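Chapter 7
Change Windows, Rollback and Other Comforting Ideas

Most network textbooks treat configuration rollback as a solved problem. The vendor supplies a commit model, the engineer types a number, and the router returns to its earlier behaviour. I have taught from several of those books, and I no longer believe that paragraph in any of them.

A rollback restores configuration. Whether it restores state is a separate matter, and one the release notes tend to cover in a single line near the back. Routing adjacencies that dropped must form again. A neighbour that damped your prefixes will go on damping them until its own timers say otherwise. None of this is a defect, strictly speaking, but it sits poorly beside the word "restore".

Consider the case we will use throughout this chapter. Vadura, a regional carrier, had 164 edge routers and a policy that every change must carry a tested rollback plan. When Dzintra Tamošiūnaitė reviewed the plans one August, she found that 100 of them consisted of the same sentence, pasted: "Revert to previous commit." The test evidence was a lab run on 3 routers with no customer traffic. I would ask you to keep that in mind whenever a procedure is described to you as tested.

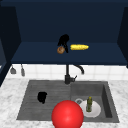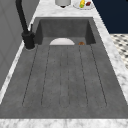 7.1 What the commit database remembers

On a platform with a two-stage commit, changes are typed into a candidate configuration and applied together. Each successful commit leaves a record. The usual claim is that this makes the history of the device complete.

It is complete for whatever passes through the commit process. Licence installation, crypto keys and certain file operations may be handled elsewhere, depending on platform and release. Rodrigo Mendes, who wrote Vadura's Niltik audit tool, compared device histories with the change tickets and could match only some 25 per cent of the entries to an approved change. Management took this as a discipline problem. I suspect the labelling – engineers were never required to put a ticket number in the commit comment – but the data cannot settle it either way.

Before reading on, look up how many commits your own platform retains, and what it does with the oldest when the limit is reached. Write down your guess first. Section 7.2 assumes you have done so.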